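4.2 Tableware and the protected table

The second group of findings concerns the dining table. In the households we visited, the table was seldom used for eating alone. It served for sorting post, schoolwork, sewing and visiting, and the dishes left out on it between meals were often the ones people had most to say about. We treat the table here as a storage place as much as a place for meals, following the approach set out in Section 2.

Fifteen households took part in this stage of the study, all in the Jistham and Clolness districts. Visits were made by two of the authors (Tapia and Paredes) and lasted between one and two hours. Residents were asked to go through the things on the table in whatever order they liked and to say where each one came from, how often it was used and where it was put away. The talks were held at the table itself, usually in the afternoon, and we did not ask for anything to be cleared or laid out beforehand.

A covered table was the usual arrangement. Residents gave two reasons for the cloth. Older people tended to say that a bare table looked unfinished, while younger ones spoke of scratches and heat marks. Where the table had a glass top, the cloth was often laid under the glass, and this changed how it was treated. A cloth on top is shaken out, washed and swapped for another; a cloth under glass stays where it is for months and becomes close to a part of the furniture. One resident in Clolness told us that she changed hers in October each year, when her sons were home and could lift the glass. Others had not changed theirs since moving in.

Keeping the cloth under glass lets people choose a finer one than they would risk in the open. Lace and lace-patterned cloths were common in this position and rare elsewhere. Residents said that a wet bowl could be put straight down on the glass and the ring wiped off afterwards, with no harm to the pattern underneath. The drawback they mentioned most often was noise. Metal and china both sound loud on glass, and in three homes small mats had been bought for this reason and then left in a drawer.

The dishes themselves were mixed. We had expected, after Fortin's earlier work in Ventura, to find an everyday set and a best set kept apart. This was true of only a few homes. More often, pieces with quite different histories stood side by side: plastic bowls bought singly, stainless steel bowls kept for mixing and rinsing, a teapot, odd mugs, and one or two decorated plates that had come as part of a gift. The mixture was not seen as a fault. When asked whether the things on the table matched, most residents said they had not thought about it.

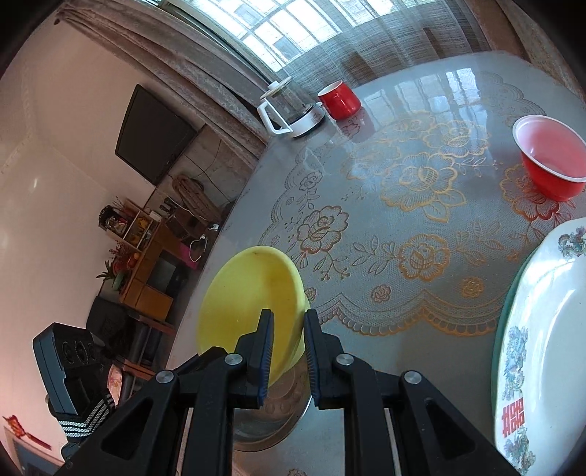 Figure 4. Tableware on a round glass-topped table with a lace cloth beneath the glass. The large plate at the right carries a double-happiness character on its rim.

Bowls were the pieces moved most often. Residents used the same bowl for fruit, for washed vegetables and for carrying scraps to the kitchen, and light plastic ones were preferred for this because children could be trusted with them. Steel bowls were valued for lasting. Several had been in use longer than the table they stood on, and a patterned one was described in the same practical terms as a plain one.

Plates with wedding motifs were a special case. In the homes where we recorded them, they had first been kept for visitors and had slowly come into ordinary use - in one case after the rest of the set had been broken. Residents still handled them with some care, and they were usually washed separately, but they were no longer put away after each meal. Sosa describes a similar drift in the Gultuvlow interviews, where gift china passed into daily use within a few years of the move to a smaller flat.

Teapots and mugs were the pieces least likely to be put away at all. A teapot left on the table was taken as a sign that callers were welcome, and two residents said they would feel awkward if someone came and it was still in the cupboard. Mugs were more personal. Most people could name the one they always used, and the colour was generally how they told it apart from the others.

These accounts suggest that sorting tableware by material or by set, as the survey form in Appendix B does, misses how it is grouped at home. We return to this point in Section 5, where the items are grouped again by how often they leave the table.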